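Sorting and Reusing Leftover Wire in a School Workshop
Project report, Design and Technology
Eimear Ó Briain and Cillian Noonan
Submitted 2/5/26

Background

Our workshop buys hookup wire every fall and throws a lot of it away by spring. Most of what goes in the trash is short ends and wires pulled out of finished projects. We wanted to find out how much of it could be used again, and whether students would pick used wire over new if it was easy to find.

The idea came from a unit on waste in which we looked at copper. Copper can be melted down and used again without losing quality, but the plastic insulation has to come off first, and small amounts are hard to sell to a scrap dealer. Using a wire a second time skips all of that.

Collecting the wire

We put a bin by the door of the workshop for all of April and asked every class to drop their wire in it. Ms. Ó Gríofa's classes also gave us the contents of two old drawers. By the end of the month we had 1,427 pieces, counting anything longer than a finger. Shorter bits went into a separate jar for copper scrap and are not part of the results.

Testing

Each piece was checked with a multimeter set to continuity. We bent the wire gently along its length while the probes were on it, as a break inside the insulation can close up when the wire is lying straight. Pieces with cracked insulation were rejected even if they passed. We found that wires with connectors on them took the longest, because every pin had to be tested separately.

We tested 50 pieces together at the start to make sure we were both making the same decisions. We disagreed on 2 of them, both for worn insulation, and after that we agreed to reject anything with bare copper showing away from the ends.

Storage

Our first plan was to sort by color. It looked good on paper, but students who came looking for wire asked for a length or a connector, and color only mattered once they had started building. We changed to sorting by length, with wires that had connectors kept apart from plain ones.

The store-bought organizers we looked at were too expensive, so we used cardboard. Dividers cut from the same kind of board as the box are cheap and easy to replace. The cut edges do get rough, and long wires tangle if they are dropped in without being tied.

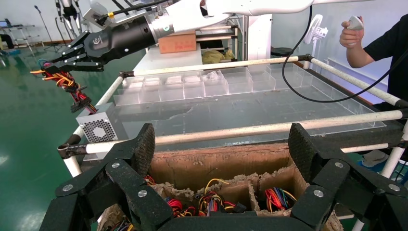

Results

We put out 200 tested pieces for two project groups, Maswood and Elora, who were building small lighting circuits. Both groups could also take new wire from the reel. Maswood used mostly sorted wire. Elora started with the reel and switched over in the second week, when they needed short jumpers and did not want to strip them.

The main complaint was stiffness. Solid-core wire that has been bent many times does not push into a breadboard well - the tip folds over. Trimming and stripping a fresh end fixed this in most cases.

What we would change

Tie each bundle before storing it. Test wires with connectors on a separate day. Ask for the wire at the end of each project, when students are already taking things apart - waiting for a collection month meant some of it had already been thrown out.

We would also like to try the same thing with resistors and LEDs, which are harder to test quickly.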